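Tres semanas con el kit de Drultis

Publicado el 12 de octubre de 2021

Llevaba tiempo queriendo probar un kit de dos brazos para tareas de mesa y al final me decidí por el de Drultis. Lo compré con mi dinero, así que no le debo nada a la marca. Pagué 497 euros por cada brazo y 294 por el juego de cámaras, que se vende aparte.

Miré también el Tromon, que viene montado y calibrado de fábrica, pero solo se vende por unidades sueltas y la base ocupa demasiado para mi mesa. El Drultis llega en piezas. El montaje me llevó 4 tardes, contando una que perdí por haber puesto un conector al revés. El manual está bien hasta el capítulo del cableado, donde faltan dos esquemas que hay que descargar de la web. Si alguien lo compra ahora, que los imprima antes de empezar.

La instalación del programa no tiene mucho misterio. Uso Phí, que es el entorno que recomienda el fabricante, y funciona en un portátil normal siempre que no se le pida entrenar nada. Para entrenar contraté el servicio de Sernton, que cobra por horas. Subes las grabaciones, esperas y descargas el modelo. El panel es feo y los avisos de error dicen poco, pero no he tenido caídas.

La tarea que elegí es recoger la mesa después de comer: separar restos, cubiertos y envoltorios y llevar la vajilla al escurreplatos. Cada brazo trabaja en su lado y se encuentran más o menos sobre la bandeja.

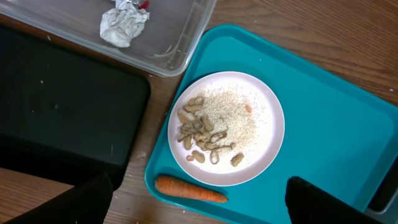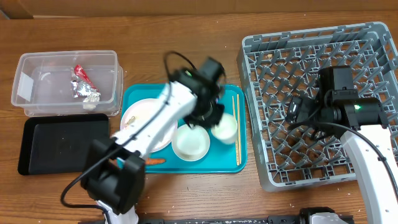
Lo mejor del kit son las pinzas. Cierran con suavidad y el ajuste de fuerza se cambia desde el programa sin tener que reiniciar. Con piezas rígidas me he entendido bien desde el primer día. Con lo pequeño es otra historia: hay que bajar la velocidad y aun así se escapa algo. El fabricante vende unas puntas más estrechas que todavía no he probado.

La cámara de la muñeca da una imagen suficiente para trabajar de cerca. La general me gusta menos. El soporte que trae cede con el peso y tuve que apretarlo varias veces hasta que le puse una arandela. También eché en falta cables más largos. Los que vienen llegan justos y rozan con el brazo en algunos giros, sobre todo si se colocan las dos bases cerca del borde.

De ruido, poco. Se puede tener en el salón con la televisión puesta. El consumo no lo he medido.

El soporte técnico contesta en inglés y tarda 3 días. Les escribí por una holgura en el codo del brazo derecho y me mandaron un tornillo y una hoja con instrucciones. La holgura sigue ahí, aunque menor.

¿Lo volvería a comprar? Sí, pero pediría los dos brazos y dejaría las cámaras para más adelante, porque las hay parecidas y más baratas. A quien quiera algo que funcione nada más sacarlo de la caja no se lo recomiendo.

En noviembre sale una actualización de Phí que promete coordinar mejor los dos brazos. Cuando la instale repetiré las mismas pruebas y pondré aquí los resultados, junto con los ajustes de fuerza que estoy usando, que ya me los han pedido en los comentarios de la entrada anterior.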